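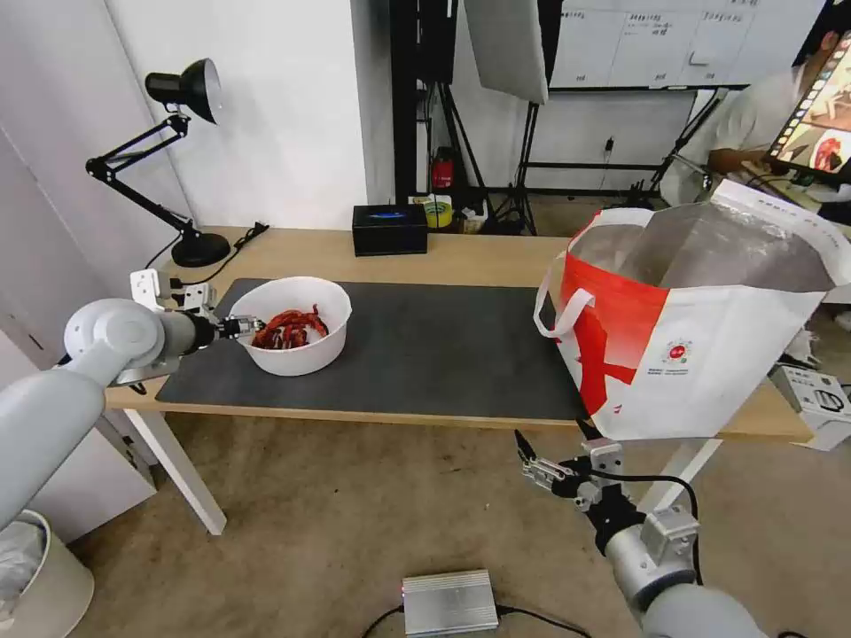
*Volume 9, Number 2 | page 29*

## Teaching by Repetition: A Season at the Skemora Laboratory

The work of the Skemora laboratory in Brurkorance is measured in episodes. An episode begins when an operator takes hold of the control arms and ends when the task is complete or is abandoned. Between February and 22nd July the laboratory recorded 2187 of them, all performed on a two-armed robot at a single table, and all intended to form the training set for a system named Waaka.

The tasks are domestic in scale. One family of them concerns the handling of food: reaching into a bowl of red, twisted items much like dried chili peppers, lifting a portion, and placing it in an open tote bag with a silvery lining. A person would do this without thought. For a pair of parallel grippers it raises several difficulties at once. The pieces catch on one another, a firm grasp may crush what a light one would drop, and the mouth of a soft bag seldom keeps the same shape from one attempt to the next.

"We chose the bag before we chose the food," says Marama Hoani, who directs the program. "A rigid box teaches the system where a box is. A bag makes it look again each time."

### The value of an untidy record

Waaka is trained by imitation. The operator guides both arms through the task while the positions of the joints and the camera views are stored together, and the system later learns to predict the next movement from what it sees. The quality of the result depends heavily on the variety of the record. Early in the season the operators became skilled very quickly, and their episodes grew alike. The bowl was always approached from the same side and at the same height. When the trained system was tested with the bowl moved a hand's width, it reached for the old position.

The collection plan was revised in response. Operators now follow a printed schedule that changes the starting position of the bowl, the lean of the bag, and the arm that makes the first move. A desk lamp may be turned or switched off between episodes. Of the full record, 278 episodes contain a deliberate recovery, in which the operator lets a grasp go wrong and then corrects it. These take longer to perform and are tiring to do well - a staged mistake tends to look staged - but the laboratory considers them the most useful material it holds.

Elsie Ngata is responsible for reviewing the recordings. Each is replayed at her desk and marked as accepted, accepted with comment, or withdrawn. Hesitation alone is no ground for withdrawal. A gripper that pauses above the bowl may be showing the system how to choose, and she prefers to leave such pauses in. Episodes are withdrawn when a camera view is lost, or when the operator has plainly followed the wrong line of the schedule.

### Sharing the collection

The laboratory's partner in the work, Wuritz, operates a similar table with arms of a different reach. The two groups have agreed on a common form for their records, including the wording of the short instruction attached to each episode. This last point required more discussion than expected. "Put the peppers in the bag" and "fill the bag" describe different endings, and the operators had been using both.

Collection continues through the remainder of the year, with folded cloth and lidded jars next on the schedule.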